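Home > Forum > Learning from Examples > Data Collection > Questions
Ask | Unanswered | Tags | Members | Log in

Two-handed sorting demos: should both hands move at the same time?

Asked by Ita Ní Mhurchú, March 18, 2025

Hello everybody. I would like some advice before I record a large set of demonstrations and find out later that I must throw it away.

My task is small sorting. On the table I have one plastic bin and some small objects, mostly batteries and circuit boards. The robot has two arms with fingered hands and a head camera. I operate both arms myself by teleoperation, and we save the joint positions together with the video. Then we train a policy by imitation. The storage and labeling are done in Poneo, if this matters for the answer.

Until now I recorded in a strict order. The left hand does its part and goes back to rest, and only after this the right hand begins. The trained policy can do it, but it is very slow, and it has also learned the pauses. Sometimes it stays at the rest position for a long time and does nothing, as if it waits for a permission.

So I began to record in another way, where one hand is already bringing the next object while the other one is still busy in the bin. It feels more natural for me as an operator. But I see these problems:

- the hand which is moving quickly becomes blurred in the head camera
- the fingers hide the object at the moment of the contact
- my own attention is on one hand, and the other one makes small useless movements

My question is whether I should mix the old and the new episodes in one training set, or start again from zero. And is the blur a reason to reject an episode? I have no wrist cameras at the moment. Two are ordered, but they will not arrive before July.

I thank you in advance for any help.

2 answers

Answer 1

I would start again. Mixed data is bad. Also buy better cameras, with a faster shutter, and put more light over the table. We had the same thing with blur and more light fixed most of it.

Comment by Ita Ní Mhurchú: Thank you. I can add a lamp, this is easy. Could you please say why the mixed data is bad in your case? Did you try it with a label for each style?

Answer 2 (accepted)

By Lyle Strickland

I have been collecting this kind of data for a while, so I will try to answer all the parts. English is not my first language either, please ask if something is not clear.

First, about the mixing. The difficulty is that in the same situation your old episodes say "wait" and your new episodes say "go". The policy sees almost the same picture and gets two different answers. Depending on the model you use, it may take something in the middle, and the middle of waiting and going is a slow, trembling movement. If your model can be conditioned on a label, then give each style its own label and keep everything. If it can not, I would put the old episodes aside but not delete them. They are still good for training the grasp alone, if you cut out the rest periods at the beginning and the end.

Before you record the large set, make 30 episodes in the new style and train on only those. It will not be a good policy, but you will see quickly if the long pauses are gone.

Second, the blur. I don't reject an episode for blur in the hand which travels. What I want to be sharp is the hand which touches something. I paste one still from my own recordings, because it has both conditions in it.

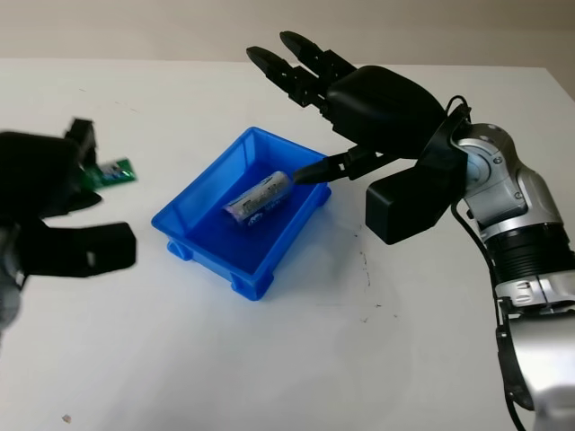
Right hand at the battery in the blue bin, left hand blurred, with the green circuit board next to it.

I would keep a moment like this one. The right thumb and the end of the battery can be seen well, and this is the place where precision is necessary. For the left hand the joint positions tell the model most of what it needs. If it was the opposite, with the thumb blurred at the battery, I would move slower and record again.

Third, the fingers which hide the object. With only the head camera, you can choose how you approach. I try to keep the palm out of the line between the camera and the object. Change the angle of the bin between the episodes too, otherwise the policy learns one single approach and is lost when the bin is turned a little.

Fourth, your attention. This is the hardest one, and I have no perfect solution. I decide before the episode which hand is the leading one. When the leading hand is near contact, I let the other one stand still in the air, or I move it on a simple path that I know very well. When I become tired, the small useless movements come back, and then I stop for the day. Smoothing the trajectories afterwards helps a little, but do not smooth close to the contact or you lose the small corrections, which are the valuable part.

I would not wait for the wrist cameras. But write down clearly which episodes were made without them, so you can separate the sets later.

Comment by Ita Ní Mhurchú: This is very useful. Our model accepts a label, so I will keep the old episodes with the label "sequential" and record the small set first. One more question: do you also label which hand is leading?

Comment by Lyle Strickland: Yes, but only in the notes of the episode. I do not give it to the model. I use it to check that I don't always lead with the right.

Related questions: Trimming idle time from teleoperated episodes | Joint positions or hand poses as the action?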